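Re: [lane-keeping] Phantom braking and drift on tree-lined roads

From: Ruxandra Rusu
Sunday, 9:40 pm

Hello all, and thank you for being so patient with me. I promised a proper write-up of the Skorkach road fault on the last call and then got buried in log files, so this will be longer than it should be. Get yourselves something to drink.

I'm quoting the earlier message first for anyone who joined the list in the meantime:

> The Emance test car did it again on the Skorkach forest road. Lane
> assist on, dry road, clear weather, nothing in front of us. It
> braked hard for no reason I could see, let go, and then began
> easing over toward the center line. The driver took the wheel
> straight away and no harm was done, but she was shaken and I don't
> blame her. Second time on that stretch. Is it the camera, the map
> or the new Draradlow build? Until somebody can tell me, I would
> like the car off that road.
>
> Lodhi test group

First of all, you were quite right to pull the car, and please tell your driver that she did exactly what we hope every driver would do. I know there was some grumbling about lost test days. I would lose them again gladly.

Now, to your three suspects. The camera is fine. We had it out on the bench, checked the mounting and the calibration, and then put in a spare to be sure, and the fault came back on replay with the spare's settings too. The map is fine as well, or at least it is innocent in this case (I have other complaints about it, but those can wait for another evening). That leaves the Draradlow build, and I'm sorry to say the trouble is ours.

I went through 573 flagged frames from the two runs. In 100 of them the lane finder had marked the edge of a sunny patch as a piece of painted line, and in most of those it was very sure of itself, which bothers me more than the mistake does. The braking comes from a separate part of the software. When a hard-edged shadow lies across the lane, the obstacle check sometimes reads it as something low on the road, holds that belief for a moment and asks for the brakes. Then the shadow slides under the car, the obstacle is dropped, and the lane finder – by now working from a bad line – pulls the car to the left. So you had two faults, one right behind the other, and I think that is why it was so hard to describe from the driver's seat.

Some of you asked why our own tests missed it. We had 2070 clips in the shadow set, and I was rather proud of that set, I have to admit. When I looked through it again, nearly all of it was town streets and open highway, with the kind of broad, soft shadow you get from a building or a bridge. We had next to nothing with sun coming through leaves. I signed off on it, so that one is mine.

The stretch below is the sort I mean. To you and me the center dashes are plain enough, even going from light into deep shade, but look at the thin streaks of sun lying across the road farther up, and how bright the patch in our own lane is. There is an oncoming car a long way ahead too, and with traffic like that, any drift to the left stops being a nuisance and becomes something much worse.

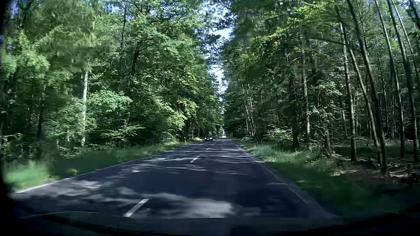 WHAT WE ARE ASKING YOU TO DO

Please keep lane assist switched off on any wooded two-lane road until the next build reaches you. Adaptive cruise should stay off there as well, as it listens to the same obstacle check. If you must collect data on those roads, drive by hand and let the software run silently in the background. We can learn just as much that way.

If you have old recordings with sun through trees, I would love to have them, even the dull ones where nothing went wrong. Early morning and late afternoon are the most useful. Send the raw files if you can, and put the software version in the note. I have spent more evenings than I care to admit guessing at versions!

The fix for the obstacle check is in review now. The lane finder needs retraining and will take longer, and I would sooner give you no date than a hopeful one.

Write to me on or off the list, whichever you prefer.

Warmly,
Ruxandra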